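**Hand-held gripper pair, garment station: pad care and linkage checks**

**Vorncombe_Ops** (Wednesday)

This thread concerns the maintenance schedule for the two-gripper garment station. Members are asked to comment before the schedule is adopted.

1. Inspect the blue pads on both fingers before each session. Lint in the ridges is to be brushed out dry. Set the fingers slightly open over the cloth before the first grasp.
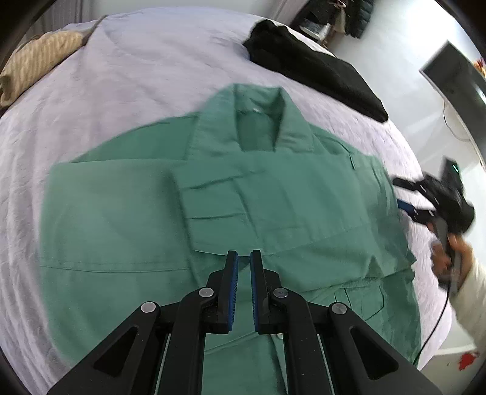

2. Check the linkage pivots for side play every 500 cycles.
3. Replace the pads as a pair, never singly.

**Dusia_tech**

Our station objects to item 2. At 500 cycles we have found play on the left finger twice. We recommend a check every 115 cycles on heavy fabric, with both units logged separately.

**jekance14**

I cannot support 115. A full check takes us 14 minutes, and stitched pockets and double edges load the pads well before they load the pins. The pads deserve the shorter interval – the pivots do not.

**Son_bench**

I agree with jekance14 on the pads. On the pivots I would side with Dusia_tech, at least for work jackets with layered sleeves.

**Vorncombe_Ops**

Thank you. The revised wording is as follows:

- Pads: inspect after every 4 garments. On green work jackets, approach the pocket area with both fingers upright and a narrow gap between them.

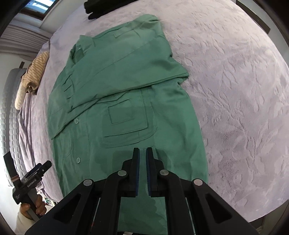

- Pivots: every 115 cycles on heavy fabric, 500 on all other cloth.

**jekance14**

My objection to 115 stands. Please record it.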